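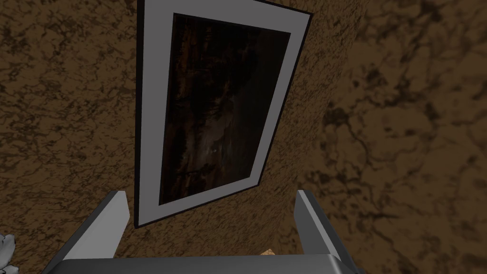 A veined brown wall with a black-framed picture, seen from down low.

I lived with magnolia walls for 20 years and I never once had a feeling about them. Then last October I went brown. Proper brown, the colour of a dry creek bed, right through the dining room, and my mum walked in, put down her handbag and asked if we'd had a flood.

I blame Heltska, a little paint shop I'd ducked into for sandpaper. They had a sample board of a limewash called Clultum propped by the till, all toffee and mud, and I stood there stroking it like a cat. I came home with 2 tins and no sandpaper.

Limewash isn't hard, but gosh it's moody. You slap it on in big crossed strokes and it looks dreadful (grey, streaky, a bit like a wet footpath), so you go to bed cranky. I did three coats. The whole lot, brushes and primer included, came to $800, a fair whack for a room we mostly use for homework and arguing over Scrabble.

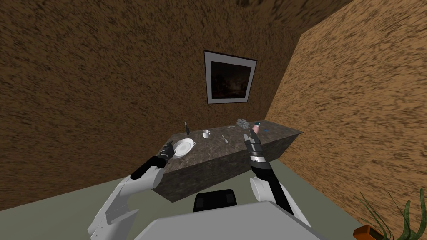

Brown rooms went out of favour when everybody decided a house should look like the inside of a fridge. My nan's lounge was brown down to the ashtrays, and I reckon half of us spent our twenties running from that exact colour. What she understood, bless her, was contrast. A plain white plate on a dark marble counter with brown walls behind it looks terrific, and you haven't had to buy a single cushion! I've since turfed most of my patterned crockery.

The ceiling was the bigger gamble. I got a quote from Dritesano to do it for me, $1116, laughed out loud and borrowed a ladder. Taking the colour overhead makes the room feel lower, and in winter I love it. On a forty-degree arvo, a bit less.

Mum has come round, by the way. She wants her hallway done before Easter, and she's already picked the tin.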